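The odds-and-ends bin

I have a soft spot for the bottom of a toy bin. You know the layer I mean, the stuff left behind once the good blocks and the puzzles with all their pieces have found homes. We spent most of 8th May on the swap shelf sort-out at Zaltthorpe, and by the end I was far more attached to the leftovers than to any of the nice things (sorry, train set!).

My favorite is the yellow plush. I've asked several people what kind of animal it's meant to be and had a different answer every time. Helju Mockus is firm that it's a bear. I'm calling it a creature and leaving it at that. It shares the big gray bin with an orangey-red ball and a navy cylinder with a white end, and I've become weirdly fond of the three of them as a set.

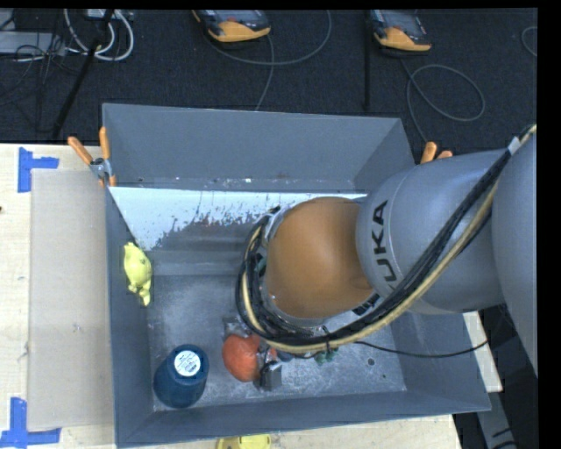
The leftovers: yellow plush, ball and navy cylinder.

Now, the bin itself. It's sheet metal with sloping sides, and it's a great shape for sorting because everything stays in view — but wow, does it need a scrub. The floor of it is dusty and scuffed, and there are reddish-brown splatters over the back wall that I'd like gone before the next round. I'm planning on warm water, dish soap and an old brush, then a good dry with a towel. If you know a better trick for stains on metal, please write in, because my last attempt on a baking tray took me 42 minutes and a lot of muttering.

We listed 233 items in January and more than 60 of them have gone to new homes, so I'm really pleased. Balls go fastest. Plush is always slow, and I do understand it, people worry about where it's been. A pillowcase with the end knotted and a gentle wash does wonders for most small soft toys, and I let mine dry flat on a rack overnight. I'd skip the dryer — I once flattened a rabbit's ears for good that way.

As for the creature, it can sit up fairly well if it has a side to lean on, so I'm thinking windowsill, or the end of a bookshelf.

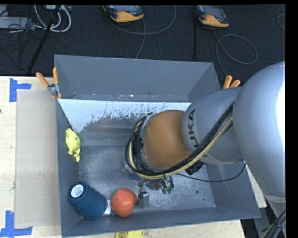
Clémence Arnaud wrote back to my first draft of this to say that plush should never be washed without checking the seams, and that she'd happily stitch up anything that comes in with a split. She also wants the ball for her hallway, if it's still going. Consider it yours, Clémence! The creature is still up for grabs, and so is the navy cylinder.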